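Virncombe students take suturing project into second term

A student robotics project at Virncombe College will carry on through the spring after the engineering department agreed to renew its place in the lab schedule. The group, which goes by the name Voltness, has spent the fall working on one problem: getting two robotic instruments to close a straight cut in a practice pad.

The project started as an assignment in Dezső Major's second-year controls class. When the assignment ended, most of the class wanted to keep going, and Major moved the work to an after-hours club that meets Sunday afternoons in the Farkas Building.

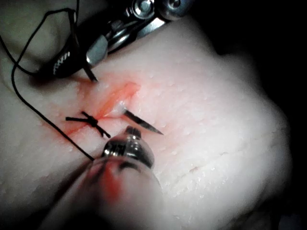 Students work in pairs at the console, one driving and one keeping the log. Each session is recorded and the attempts are cut into short clips, one per stitch, which the programming half of the club uses to train its software. The log stood at 599 clips at the start of December. The target for the year is 3,000.

"We were too optimistic about the pace," Major said. "A stitch takes a beginner a long time, and then somebody has to go back and label it. The labeling is what people complain about."

Anyone who wants a turn at the console first has to pass a bench test with hand tools, tying knots on the same kind of pad. Major said the rule came in after the first month, when too much console time went to explaining how a knot is supposed to be thrown.

The club splits the job into four stages:

Pick up the needle and set its angle in the jaws.

Drive the needle through both sides of the cut.

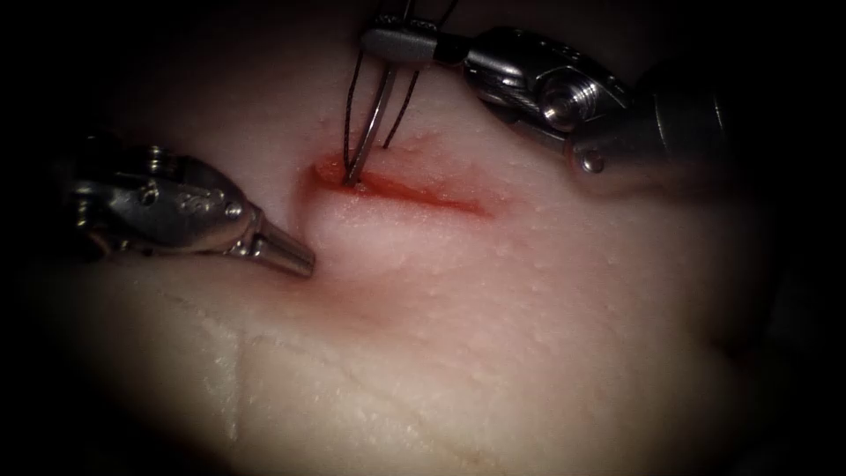
Pull the thread through, leaving enough of a tail to work with.

Tie the knot and trim.

The software now handles the first stage without help in most trials, according to the club's December report. The second stage is still shared, with a student correcting the path by hand. Knot tying is done entirely by students, and Major does not expect that to change this year.

Thread is the main difficulty. It is thin and dark, it shifts whenever an instrument moves, and the software tends to lose it when one strand passes behind a tool. Two students are writing a separate program that does nothing except follow the thread from one video frame to the next. They have labeled 633 frames so far. 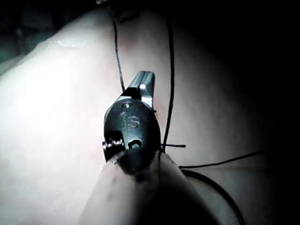

Suture thread around one of the instruments at the Voltness practice setup.

Practice pads are the club's largest running cost. Grilow, a local molding shop, has agreed to supply them at a reduced price through the end of the school year, and the student activities fund added $500 for needles and thread.

The group will show its work at the department's open lab in the spring — a live run of the first two stages, followed by student-driven knots. Visitors will be able to try the bench test.

New members are accepted at the start of each term. No surgical or programming background is required, but students must have finished the introductory lab safety course. Sign-up sheets are outside the main lab in the Farkas Building.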